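Drurneo Packing Station, Model 2194

Home / Stations / Small goods / Model 2194

The Drurneo 2194 is a table station for sorting and packing small goods of mixed shape. It is made for workshops where people still fill each order by hand, and where the orders are never the same two days in a row. The station takes over the picking and placing. Your people keep the checking, the closing of the parcel and all the decisions.

We build it in Standomton, and we install it ourselves. There is no cage to put up and no need to move the walls of your workshop. The table takes the place of one ordinary packing bench.

What it does

The arm takes goods from the table one by one and puts them into the basket or tray that belongs to the order. It can handle round, flat and pointed things without a change of tool. When it is not sure of an item, it leaves the item where it lies and asks for a person with a soft sound and an amber light. We have set it to ask early. A wrong parcel costs more than a short wait, and most customers agree with us after the first week.
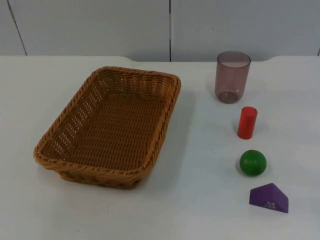
A new product is taught to the station by the people who pack it. You put the item on the table, you turn it a few times, and you tell the screen which orders it can go to. For most items this is finished in up to 11 minutes. Clear and half-clear plastic takes more patience than painted wood, and we advise you to teach such items under the same lamps you will use later for the work.

What changes for the staff

We would like to be open about this part, as it is the question we receive most. The station does not pack as fast as an experienced packer on a good morning. It keeps the same speed all day, and that is where the gain comes from. The packer is no longer bent over the bench for the whole shift. In place of this, he or she looks after two stations, checks the baskets before closing, and deals with the items that the arm has left.

Some people like the change and some need time. At Pritomwood, a toy and gift workshop that has used two of our stations since November, the older packers first found it dull to watch. Their shift leader then let them do the teaching of new items, and now they decide together how a basket should be filled - heavy pieces first, nothing with a sharp edge next to something that scratches. They know these things from years of work. Our programmers did not.

"In the first days I stood beside it and corrected everything," says Zeyu Duan, who packs there. "Later I understood I can go away from it. My wrists are better in the evening. But I still close every parcel myself, and I want to keep it like this."

We recommend that you talk with your staff before you order, and that at least one packer is present when we come to measure. The height of the table, the side where the baskets come out and the loudness of the signal are all chosen at this visit. They can be changed later, but it is easier to have them right from the start.

What is included

Table with matte white top
Arm with soft fingers, 2 sets
Overhead camera and lamps
Screen on a swivel stand, for left or right hand
Stop button on both long sides
Training at your workshop, 2 days

Baskets and trays are not included. You can use your own, if they are open on top and stand flat. Woven baskets are fine. For very light ones we sell a non-slip mat.

Cleaning and care

Wipe the table top with a damp cloth at the end of the shift. Please do not use scouring powder, it leaves marks which the camera can take for small objects. The fingers are pulled off by hand and washed in warm water with a little soap.

Service and spare parts

Service visits and spare parts are handled by our partner Henríquez. Have the serial number ready when you call; it is on the plate under the table, at the left front leg. Worn fingers can be sent back to us in the box the new ones came in.

Prices on this page are given on request and depend on the number of stations. The introductory offer for a second station is valid for orders received by December 31, 2022.

Ask for a visit
Download the manual
Compare with other stations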